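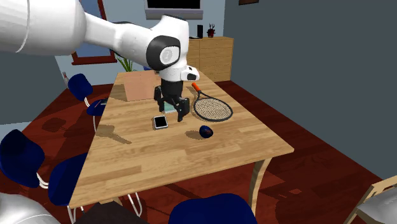
Dining table still tacky after oiling. Strip it or wait?

Posted in Home and Furniture > Wood finishes

Jacobus Swanepoel

We have a secondhand dining table with a light wood top. The old finish was worn through where people sit, so I sanded it and put on Hudulora table oil. The can says one thin coat, let it soak in, wipe off, second coat the next day. I did the first coat and it looked good. I put the second coat on at night and went to bed without wiping it very well. In the morning it was shiny in patches and sticky everywhere.

That was 13 days ago. It is still sticky. If I put a sheet of newspaper on it and press, the paper lifts with a slight pull and leaves print behind. The patches near the ends are worse than the middle. Two of the legs also got some on them and those feel fine, so I don't think it's a bad can.

Things I have tried:

Opening the windows during the day. It's December here and cold, so they don't stay open long.
Running a fan across the top overnight.
Wiping with a dry cotton rag. It drags and leaves lint.

The room is at 55 degrees most of the day because we keep the heat low while we're at work. We turn it up in the evening.

I have family coming and I need to be able to eat at this table. Should I keep waiting, or do I have to sand it all off? The sanding took me a whole weekend and I would like to avoid doing it again. I also don't know if this top is solid or veneer, and I may have taken off a fair amount already. I stopped at 120 grit the first time if that matters.

Also, is there any harm in putting a tablecloth over it for one meal?

3 answers

Gendo

You left too much on. It happens with all of these oils. Only the part that soaks into the wood dries the way it should. What sits on top gets a skin and stays gummy underneath. A cold room makes it much slower. 55 is low enough that I would expect trouble even with a thin coat.

You don't need to sand yet. Try this first.

Get the room warm and keep it warm. If you can't heat that room all day, move the table to one you can. Give it a full day to warm up before you do anything, because the wood itself takes a while.

Get a can of mineral spirits, a few plain white nylon pads, and a stack of cotton rags you don't care about. Old T-shirts are fine. Wear gloves and have a window cracked.

Wet a pad with mineral spirits and work a section no bigger than a dinner tray. Rub with the grain, light pressure. The gummy layer will turn to a brown slurry. Wipe it up right away with a clean rag and go to the next section. If you let it sit, it sticks back down. Turn the rag often. Once it's loaded up you are only moving the stuff around.

When you have been over the whole top, do a last wipe with a rag dampened with fresh spirits. Then leave it overnight in the warm room and do your newspaper test again.

The worst patches may need a second pass. If they are still sticky after that, the oil there has partly set and the spirits won't cut it. Wrap a credit card in a rag, or use a plastic paint scraper held low, and push the soft stuff off before you rub again. Don't use a metal scraper on a top you think is veneer.

On solid or veneer: look at the underside and at the ends. If the grain lines on the top carry over the end and down, with end grain showing, it's solid. If the end has a strip glued on it, or the pattern on the underside has nothing to do with the pattern on top, treat it as veneer and stay away from the power sander from here on.

One safety thing. The rags from this job can heat up and catch fire by themselves if you leave them in a pile. Lay them out flat outdoors, one layer, until they are stiff. Or put them in a metal can with water and a lid. Please do this with the rags from your first two coats as well if they are in a bucket in the garage somewhere.

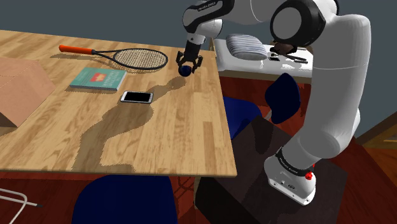
Light wood tabletop, with a small dark ball near the back right corner.

As for the tablecloth, I wouldn't. The fibers will stick and you'll be picking them out. If the top passes the newspaper test you can put a cloth on it for an evening, but take it off again when you're done eating. It needs air for a few more weeks even when it feels dry. Don't leave hot dishes on it during that time.

Skullever

I had this on a desk. I used the Naseri oil but it's the same idea. I just waited and it never really dried. I gave it a couple of months. Everything stuck to it, mail, sleeves, the cat's hair.

In the end I sanded it. Paper clogs instantly if the oil is soft, so if you go that way buy twice what you think. I went through a whole pack on one desk. Spirits first like Gendo says would have saved me money.

A hair dryer does not help. I tried it. It gets soft and then goes back to how it was.

Sewing Room Deb

Mostly agree with the first answer, with a few additions.

120 is coarse to stop at for a table. Coarse scratches hold more oil, and some of it will keep coming up to the surface for a day or two after you wipe. That could be part of why you have shiny patches. When the sticky layer is gone and the top has had a week or so to dry, you can go over it by hand with finer paper. People argue about how fine. I go to 220 on bare wood and save the very fine papers for between coats. Some people go to 800 or even 1000 on oiled furniture to get a silky feel. On a table that gets homework and spaghetti on it I don't think it's worth the time, and if you polish bare wood that fine the oil has a harder time getting in.

For the next coat, put it on in the morning when you will be home. Use much less than looks right. I pour a puddle the size of a jar lid and spread it as far as it will go before I pour again. Set a timer for whatever the can says, then wipe with a dry rag until the rag slides and doesn't grab. Come back an hour later and wipe once more. The top should look a little underdone. If it looks wet, it isn't wiped enough.

Check the ends again before bed. End grain drinks a lot and then gives some back.

If the guests are coming this week, I would do the spirits wash now, leave it at one coat, and put off the rest until after they've gone. One coat that is fully dry holds up to a dinner better than two that aren't. Use placemats and coasters and wipe up spills when they happen. Water left on it for an hour will probably leave a mark, but on an oiled top you can rub that out later with a bit more oil and a pad.

Comments

Jacobus Swanepoel: Thanks everyone. I looked underneath and the ends have end grain on them, so I think it's solid. I did the mineral spirits last night with the heat on. The middle is fine now. The ends needed the plastic scraper and then a second pass. Newspaper comes up clean except for one spot by the corner, which I'll do again tonight. The rags were in a grocery bag by the back door. They are now spread out on the driveway.

Gendo: Good. Leave the heat up for a few days if you can stand the bill.

Jacobus Swanepoel: Does the smell go away? It's fairly strong in the kitchen.

Gendo: The spirits smell goes in a day or two. The oil takes longer, maybe a couple of weeks.

Sewing Room Deb: A bowl of baking soda did nothing for mine. Open the window for ten minutes before you sit down to eat.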